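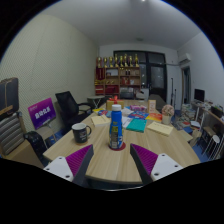

用中文写会议记录，要写到多细？大家怎样处理“研究一下”这种话？

Shoshana Kasprzak
浏览 1294

各位好。我在 Trallodier 工作，从二月开始，我们和中国同事的例会改为全中文，会议记录由我来写。我的中文是成年以后学的，听基本没有问题，写就比较慢。以前我用波兰语写记录，有固定的格式，半个小时可以写完。现在同样长的会，我要写一个下午，写完还不放心。

我的问题有几个，请允许我一起写出来。

第一，详细程度。上一次的记录我写了1166个字，经理看了以后说“太长了，大家不会看”。再上一次我只写了124个字，另一位同事说“这个看不出来我们为什么这样定”。我不知道中间的位置在哪里。

第二，称呼。会上大家互相叫“老周”“小吴”“王工”，写到记录里面应该怎么办？全部写全名，我觉得有一点冷；照着口头的叫法写，好像又不正式。有一次我写了“王工认为”，发出去以后才想到，会议室里有两个王工。

第三，也是最困难的。会上常常有人说“这个我们再研究一下”“回头再看”“原则上没有问题”。我查过词典，每一个词都认识，可是不知道应该记成“同意”还是“没有同意”。如果我原样写进去，读的人也不知道下一步谁来做。如果我自己解释，又怕解释错了，给别人添麻烦。

另外有一个小问题：记录里应该用“会议决定”还是“大家决定”？我的老师以前说“会议”自己不会决定什么，可是我看别人的文件都是这样写的。

我妹妹 Anika 建议我录音，然后让软件转成文字。我试过了，转出来的文字非常长，而且口头语很多，整理它比我自己写还要慢。

谢谢大家的耐心。如果我的句子有错误，也请告诉我。

Oona Koivisto
采纳的回答

你好，我在 Prisovau 写了好几年中文会议记录，中文也不是我的母语，所以你说的这些我都经历过。我按照你的顺序回答，可能有一点长。

关于详细程度，我的做法是把记录分成两部分。前面是结论，每一项只写一句或者两句：定了什么，谁负责，什么时候完成。后面是讨论要点，给想了解原因的人看。经理通常只看前半部分，这对他已经够了。你的那位同事可以看后半部分。总的字数也许没有减少，可是没有人再对我说太长，我想是他们在前面已经找到了自己要的东西。

讨论要点也不需要写每个人说的每一句话。我自己有一个标准：如果删掉这一句，读者会不会误会结论？会误会，就留下；不会，就删掉。比如有人讲了十分钟供应商以前的故事，最后意思是交货时间不可靠，那么我就写“供应商交货时间曾多次延误”。故事本身很有意思，但是不属于记录。

关于称呼，我在记录开头的“出席人员”那里写全名和部门，后面正文也用全名，不加职务。刚开始我也觉得冷，后来习惯了。中文的书面语和口语距离比较大，大家看见文件里写自己的全名，不会觉得你不友好。如果你们的公司比较重视级别，可以在出席人员那里加职务，例如“李某某（财务部经理）”，正文还是不加。姓名的顺序请先问一下同事，有的单位按级别，有的单位按姓氏笔画。我有一次按拼音排，被很客气地提醒了。

关于“研究一下”，这一点我想多写几句。

我以前以为这句话有一个固定的意思，只要我中文足够好，就能听出来。后来我问过几位中国同事，他们的答案互相不一样。有人说这是礼貌地拒绝，有人说真的是要去研究，要看说话的人是谁、语气怎么样。所以我现在不猜了，我在散会以前问。问的时候不要说“您的意思是不是不同意”，这样对方会很为难。我一般这样说：

“不好意思，我记录的时候想确认一下，这一项是写‘待定’，还是写下次会议再讨论？”

对方往往会马上给一个清楚的答案。如果他说“就写待定吧”，那么我写“待定”，后面不加日期。如果他说“下次再讨论”，我就写进下次的议程，并且问谁来准备材料。做记录的人问这样的问题，大家觉得很自然，反而是参加讨论的人不太方便问。

“原则上没有问题”我会写成“原则上同意”，再写还有哪个条件没有确定。注意后半句一定要有。只写“原则上同意”，过一个月每个人的理解都不一样了。“回头再看”我当作“待定”。

关于“会议决定”，你可以放心用，这是固定的写法。意思接近的还有“会议明确”“会议要求”，可是这些比较像机关的文件，公司内部的例会用了会显得太重。我们平时就写“经讨论，决定……”，没有主语，中文里这样是可以的。

下面是我常用的样子，你可以改了用：

会议主题：
时间、地点：
出席人员：
缺席人员：
一、结论和负责人
二、讨论要点
三、待定事项
四、下次会议时间
记录人：

“缺席人员”请不要省略。以前我省略过，后来有人说自己不知道这个决定，我们花了很长时间才弄清楚他那天没有来。

还有写的时间。请尽量在当天写完结论部分，下午四点的会，我六点以前把第一部分发给主持人看，讨论要点第二天再补。过了一个晚上，我的中文笔记有一半自己也看不懂了，里面有汉字，有拼音，还有芬兰语。

桌子怎么坐也有关系。长的会议桌，我会坐在中间的位置，两头的人说话都能听见。坐在最远的地方，听母语没有问题，听外语就很累。

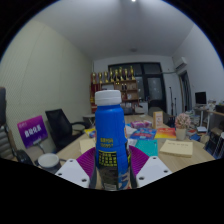 Catalina Domínguez

我同意上面大部分内容，只有一点不同意见：正文里的全名。

我们在 Villanueva 的办公室也开中文会，人比较少，记录只在内部发。我试过用全名，结果有一位年纪大的同事问我，是不是他做错了什么事情。所以我觉得这要看单位。现在我们的办法是对外的记录用全名，内部的记录用“姓加职务”，比如“陈经理”“刘老师”。如果有两个人同姓同职务，就加名字，写“王建工程师”这样的形式。你可以先翻一翻公司以前的记录，跟着它们写最安全。

另外补充几个我自己常常写错的地方，也许对你有用：

“讨论了关于预算的问题”可以直接写“讨论了预算问题”。我们外国人特别喜欢用“关于”，我改稿子的时候经常要删掉很多个。

“进行了讨论”不算错，可是每一段都“进行”，看起来很重。

“以前”和“之前”在记录里最好后面跟着清楚的日期。“月底以前”到底包括不包括最后一天，我们吵过。现在统一写“不晚于某月某日”。

“下周”“下个月”也请换成日期。记录可能过很久才有人看，那时候“下周”已经没有意义了。

“左右”请小心。有人说“三天左右”，你就照样写“三天左右”，不要自己改成“三天”。

录音的事情，我和你妹妹的看法一半一样。全部转成文字确实没有用，但是留着录音，只听自己没有记下来的那两分钟，很有帮助。开会以前要先得到大家同意，还要说清楚什么时候删除。

Uliana Boiko

找一个中国同事帮你看一遍就好了，不用这么复杂。我在 Cluduvgate 都是这样做。

Shoshana Kasprzak

谢谢 Oona，谢谢 Catalina，也谢谢 Uliana。

昨天我照着 Oona 的格式写了，散会以前也问了那一句“是写待定，还是下次会议再讨论”。主持人想了一下，说下次讨论，并且请采购部准备报价。我以前会把它记成“再研究”，然后大家就忘记了。

请同事看一遍，我也试过，不过她自己的工作也很多，我不好意思每次都请她。现在我只把不确定的句子标成黄色，请她看这几句。

称呼我去翻了旧的记录，前面一位同事用的是全名，所以我先用全名。

还有一个地方想再请教：如果有人在会后发邮件，说“我当时不是这个意思”，可是记录已经发出去了，应该改原来的文件，还是另外写一份说明？

Oona Koivisto

我不改原来的文件。我另外发一份“更正”，写清楚哪一项、原来的文字和更正后的文字，再请主持人回复确认。下一次会议的记录里，我会在最前面加一句“对上次记录第几项更正如下”。如果只是错别字，就直接改了重新发，在邮件里说一声。

如果那个人当时真的说了，后来改变了主意，那就不是更正，应该放进下次的议程。这两种情况有时候很难分开，我会请主持人来判断，自己不做这个决定。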